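Chapter 6
Choosing a Gripper by Trying It
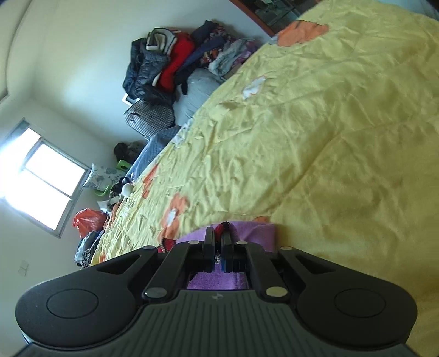 Cloth is where most gripper comparisons get interesting. A wooden block has a top, two sides and a weight, and nearly every two-finger gripper on the market will pick it up on the first try. Put the same gripper over a towel and all the tidy numbers on its data sheet stop helping you. Where is the edge? How deep should the fingertips go? Will you get one layer or three, and will the bedspread underneath come along for the ride?

We love this problem, and we have built the whole chapter on it. By the end you should be able to set up a fair side-by-side trial of two or more hand-held grippers, run it in an ordinary room, score it, and say in plain words which tool you would pick and for what.

6.1 Why hand-held first

In Chapter 5 you mounted a gripper on an arm and spent a good part of the lab chasing arm problems: a joint limit here, a controller timeout there. All of that is real engineering, but it muddies a comparison. If Gripper A drops a sock, was it the jaws or the approach angle? When a person carries the gripper by hand, the wrist, the elbow and the eyes are all excellent, and they stay the same from one tool to the next. What is left over is mostly the gripper.

Hand-held tools are also fast. A practiced operator can finish 90 grasps before lunch and still have patience for the notes. The same number on the arm in our lab took most of two days. And you can walk the tool straight to the mess you care about — a bed, a closet shelf, a kitchen drawer — with no bolts and no safety fence.

A camera riding on the tool gives you a view that moves with your hand. Expect tilted horizons and bright windows in your recordings. Get used to reading the fingertips first and the room second.

6.2 The three tools in this chapter

We will follow three designs from start to finish. The Asura uses linkage fingers whose tips close toward each other. The Carbone has straight sliding jaws, stiff and strong, with wide flat pads. The Cukano is the odd one: soft fingers that wrap, driven by a single cable. Each of them was run through the same 647 trials, split over bedding, towels, small garments and mixed piles. The full record, failures included, is in the data tables for this chapter, last revised 2023-11-26.

Before you look at those tables, write down a guess. Which tool does best on a thick towel? Which on a thin shirt lying flat? Almost 1,000 students have made these guesses in our introductory course, and the favorite answer for the thin shirt is usually wrong. (Ours was too! We were sure about the soft fingers.)

6.3 What counts as a grasp

Here is a small scene that comes up constantly. You reach for a little garment lying on a towel. The jaws close, you lift, and the garment rises with a loop of towel pinched behind it. Is that a success?

There is no single right answer, but there has to be one answer, and it has to be written down before the first trial. In this book we use four outcomes:

Clean: the target item lifts, alone, and stays held for a slow count of three.
Extra: the target lifts and something else comes with it.
Slip: the target lifts and falls before the count is over.
Miss: the target never leaves the surface.

Teams often want to merge "extra" with "clean" because it makes the totals look better. Please don't. The extras tell you a great deal about fingertip shape, and on looped fabrics like terry they can be the biggest group of all. In a February pilot with the Arer controller driving the Carbone jaws, we lumped the two together and then had to go back through 891 clips to pull them apart. It was a long week, and we learned a lot about terry.

6.4 Keeping the trial fair

The layout should be messy in the way real rooms are messy. Leave the wrinkles in the bedspread. Leave the pile of clothes where it is. But once you have chosen a starting layout, go back to it for every tool. Take one reference photo from a fixed spot and match it by eye between runs. You won't match it perfectly, and you don't need to; shuffle the order of the tools so that small differences spread out evenly.

Daylight deserves a line in your notes as well. A window that is gentle in the morning can wash out half the view by noon, and a tool with an on-board camera will look worse through no fault of its jaws.

Last, change operators. Hands learn quickly, and the third tool you try always gets the benefit of the first two. Section 6.5 shows how to build a rotation for teams of two, three and four people, starting with the simplest case.

We use cookies to improve your reading experience. By continuing to browse this title you agree to our cookie policy. Accept Manage settings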